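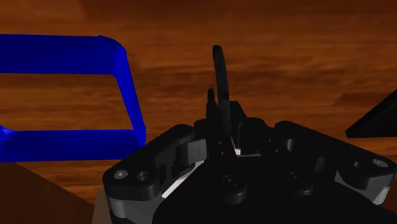 Figure 1. Wrist view in the simulator, with the blue frame piece at left and the gripper over the wood surface.

Search this manual Go Clear

4. Running the simulator station on an open day

This section covers the screen demonstration that visitors see before they go into the Litwood work cell. It assumes the Clesico software is installed and the Bogdan controller has been set up as described in Section 3.

4.1 Before visitors arrive

1. Turn on the station computer, then the large display.
2. Log in with the visitor account. Do not use the service account on an open day.
3. Open the Skomitz scene and wait for the status line to read READY.
4. Select the wrist view. Check that the gripper fingers and the blue piece both show on the display, as in Figure 1.
5. Set the playback speed to 44 percent. At full speed, people standing at the back cannot follow the fingers.
6. Run the scene once from start to finish, then press RESET.

Note: The wrist view moves with the arm, so the blue piece will shift on the display during a run. If the display stays black after step 4, close the scene and open it again.

CAUTION: Set the mode switch to SIM and remove the key before you let anyone touch the hand control. In LIVE mode the same control moves the real arm.

4.2 Giving the demonstration

1. Bring in one group at a time. The limit is 10 visitors.
2. Tell the group that the arm on the display is simulated. Point out the two fingers and the links on either side of them.
3. Press START and let the scene run without stopping.
4. Press RESET. Ask for a visitor to try the hand control.
5. Let the visitor move the arm slowly over the surface. Contact with an object does no harm in SIM mode.
6. If the arm locks, press RESET and wait for READY.
7. Thank the group and send them on to the work cell door. The cell host takes over from there.

Note: The scene log holds 2000 entries. On a busy day, save it at lunch and clear it. More than 100 resets in one session can slow the display, and a restart fixes this.

4.3 Closing the station

1. Press STOP and close the scene.
2. Save the log to the open day folder.
3. Log out, then turn off the display and the computer.
4. Return the mode key to the cell host and sign the key sheet.

Section 4 revised 27 Aug 2025 by Brândușa Ilie. Replaces the June version. Step 5 in 4.1 is new.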